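Plistell Wood Oil, 1000 ml
Hard-wearing oil for worktops, tables and shelves
Made by Raner. Also sold in a 5 litre drum. 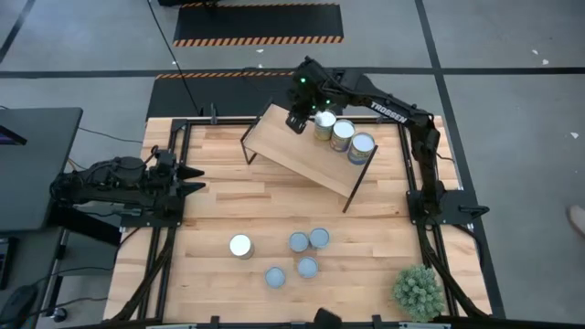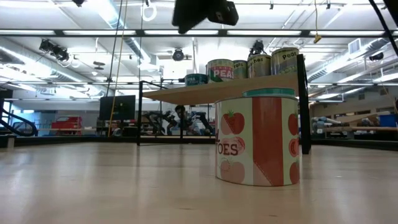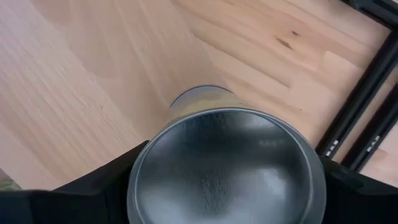 We love this oil, and we've tried a lot of them over the years! It goes on thin, smells faintly of oranges and leaves the wood looking like wood, with none of that plasticky shine you get from cheap varnish. It's lovely on butcher block like the tabletop in the first picture, where the strips run from honey to pale tan and each one takes up the oil a little differently (oak and beech are just as good, and old pine drinks it). Wipe it on with a lint-free cloth, leave it for 5 minutes, then buff off whatever is still sitting on top. Two coats will do most tables. Give a kitchen worktop three, with a night between each.

Choose from Clear, Paiva (a warm, slightly reddish tint) or Bikivden, the darkest, and gorgeous on floorboards. Do try a tint on an offcut first.

Lay used cloths flat outdoors to dry before binning them, as oily rags can heat up and catch fire. Keep the lid on tight between coats and store away from frost. An opened tin keeps until the following December if you bought it in spring.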